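Beaker

A beaker is a plain, flat-bottomed cup used for holding, stirring, warming and pouring liquids. It is among the most familiar pieces of laboratory ware, and a good many people who have not set foot in a laboratory since their school days can still call one to mind without any trouble. Most have straight sides and a small spout, and they are sold in a wide range of sizes, with 400 milliliters a common choice for classroom work.

The low, wide kind is the one usually meant by the word, though a taller and narrower kind is also made, and has long been liked for slow settling work. The teaching collection at Lenedton keeps 39 beakers of both kinds, the oldest of them from the Papadakis glassworks in Manport, whose thick rims were much loved by generations of students.

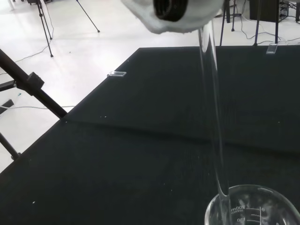 Printed markings on a beaker are meant only as a friendly guide, and careful measuring is left to cylinders and pipettes. The figures are commonly printed in white, which is easy to read against a dark background, as with the "200ml" on the glass beaker into which a long clear tube has been dipped. Older ware from Ekura carried no figures at all.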